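Data saver changes in the Larkum mobile browser 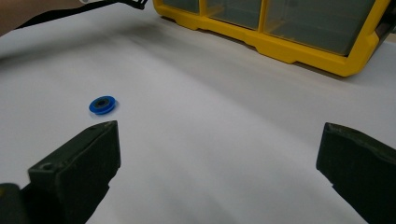
White work surface with two dark gripper fingers.

The April build of Larkum for Android moves page compression from the phone to the Sinard relay. Subscribers on the Wasine prepaid network should update before the end of the month. Older builds will still load pages after that, but uncompressed, and the full page size will count against the data bundle.

What changes

With data saver on, a page request goes to the relay over port 2323. The relay fetches the page, shrinks the pictures, removes unused style rules and sends back one compressed file. Text is not altered. Pages served over a secure connection bypass the relay and load directly from the site, so banking and webmail will use the same amount of data as before.

Pictures larger than 200 KB are resized to the width of the phone screen. To load the original, press and hold the picture and choose Full Size. Video is not compressed in this build.

Downloads

Resume support now works for files up to 400 MB. If the signal drops, the browser retries 5 times and then marks the file as Paused. Partial files are kept in the Larkum folder on the memory card. Moving or renaming a partial file breaks the resume, and the download has to be started again from zero.

The server at the other end must also accept partial requests. Where it does not, the Resume button is grayed out.

Settings to check after updating

Open Menu, then Network, and confirm that the access point is set to Default. Entries typed in by hand for the older Palacios relay are not removed by the update. If one is still present the browser will try it first and wait around a minute before switching over. Delete the entry, close the browser fully and open it again.

The data counter resets to zero on first start. It shows compressed traffic only and will not match the balance reported by the network.

Known problems

Pages with right-to-left text may show the address bar on the wrong side. Private tabs ignore the data saver setting and always load directly. On dual-SIM phones, the counter adds both lines together. Fixes for the first two are planned for the next build.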